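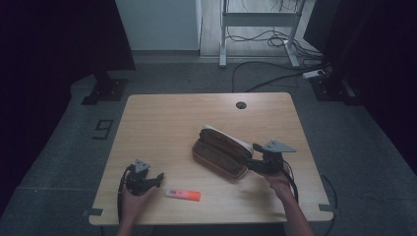

A brown zippered pencil case on a table.

22 November 2024

Schools in Norkutia will give free writing supplies to new pupils

Families in Norkutia will not have to buy pencils, erasers and notebooks for children who start first grade next year. The town council approved the plan this week, and the first packages will be given out in March, when parents come to register their children.

The program covers all 6 primary schools of the town, also the small one in Gonero, which has only 35 pupils. Each child will receive one package for the whole school year. Pencil cases and bags are not included, and the families can choose these by themselves.

According to the council, a usual list of school supplies costs a family 91 euros. With the new program this cost should go down to 70 euros. The supplies will be bought together for all schools from the Bettencourt stationery store, which offered the lowest price.

Parents in the district of Jaltuvitz asked already last year for such help. They also wanted that the schools use one common list, because until now every teacher prepared a different one. The common list will be published on the website of the town before the registration begins. Older pupils are not part of the program for now.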